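Chapter 7
Working Height and the Seated Task

7.1 Why height comes first

When people complain of discomfort at work, they usually mention the chair. Chairs are easy to see, easy to blame and fairly cheap to replace. The height of the work itself gets much less attention, although it decides where the hands must go, and the hands decide what happens to the shoulders, the neck and the lower back.

This chapter deals with the relation between a worker's body and the surface in front of it. Chapter 6 covered reach, meaning the distance the hands travel away from the trunk. Here we are concerned with the vertical: how high the surface stands, how high the object on it stands, and how far the head has to drop before the eyes can do their job. The two cannot be kept fully apart, and several of the exercises at the end of the chapter need the reach tables from Chapter 6.

Three terms are used throughout. Surface height is the distance from the floor to the top of the table or bench. Working height is the distance from the floor to the place where the hands do the work, which may be well above the surface if the object is tall. Elbow height is measured with the upper arm hanging freely and the forearm level. Students often mix up the first two, and a good many published layouts do the same.
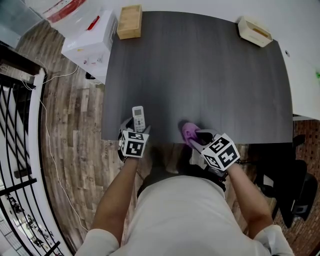
Leaning is the first sign that surface height, reach or the demands of the eye have gone wrong somewhere. A person who can see and handle the work from an upright position will generally stay upright, at least until tiredness sets in. Once the trunk comes forward, its weight has to be held by the muscles of the back, and the load grows with the angle. Seen from overhead, the posture is easy to recognise: the shoulders and back come forward over the near edge of the table and the forearms extend past it towards the top. A view from above says little about the angle of the spine, however, and a side view is needed before any measurement is taken. The length of time a posture is held must also be recorded. A lean of a few seconds to pick up a dropped screw is of no interest to us. The same lean held through a morning is.

7.2 The Gremmont survey

Much of the material in this chapter comes from the Gremmont survey of light assembly and packing work. It covered 1,535 workstations, of which 1,373 had a fixed surface height. Most of the fixed tables had been bought in a single size for a whole room, whatever was to be done at them. The remaining stations could be adjusted in some way, by crank, by pin or by motor, but adjustable did not always mean adjusted. At 174 of the stations the surveyors noted that the working height was more than a hand's breadth above elbow height, and these stations are treated separately in Section 7.5.

The survey has limits. It recorded the furniture with care and the people with rather less. Body measurements were taken only at the Dukard site, and there only for the day shift. Readers should bear this in mind when they come to Table 7.3, where the Dukard figures stand in for the rest.

7.3 Matching height to task

The usual advice is to set the working height a little below the elbow for light handling, lower still where force has to be applied downwards, and higher for fine work that must be watched closely. This is sound as far as it goes. The difficulty is that most real jobs are mixed. A packer at Prullex might fold a carton, press down a lid and then read a small printed code, all within 30 seconds, and no single height suits all of these.

Niazi's method, set out in Section 7.4, starts by listing the separate actions in a job and the share of time taken by each. The height is then chosen for the action that takes the largest share, and the others are dealt with by other means - a tilted rest for reading, a low shelf for pressing, a footstool where the worker is short. It is a slow method and it needs someone to stand and watch the job for at least one full cycle. We recommend that students try it first on a task at home, such as chopping vegetables or ironing, before they use it in a workplace.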